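Tolta Rover Kit, Version 2
Part no. 817
In stock at the Vorkside shared workshop, or by mail

The Tolta is a small four-wheeled outdoor robot that you put together yourself, at the kitchen table or on one of our benches. It started as Menaka Wickramasinghe's winter build and the rest of us kept adding to it - first a better battery tray, then the sealed motor boxes, then a camera mount that doesn't wobble (that took all of April, and a good deal of tea).

You get the cut frame, four motors, wheels, driver board, wiring and a printed guide of the friendly sort, with big drawings. You'll need your own soldering iron and a free weekend, or two if you like to take your time. 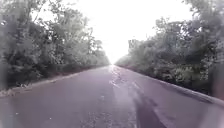 The camera bracket takes most small board cameras and tilts by hand. Nazma Gazi wrote the steering code, and it's happy on pavement and packed dirt. Long grass is another matter, so please go easy there!

Weight, built: 2905 g
Length: 523 mm
Price: $400, battery not included

Kits from the first batch can take the new motor boxes with two extra holes drilled in the frame. Write to Fulgencio Robles at the workshop and he'll send you the drilling sheet, and very likely a long, kind letter along with it.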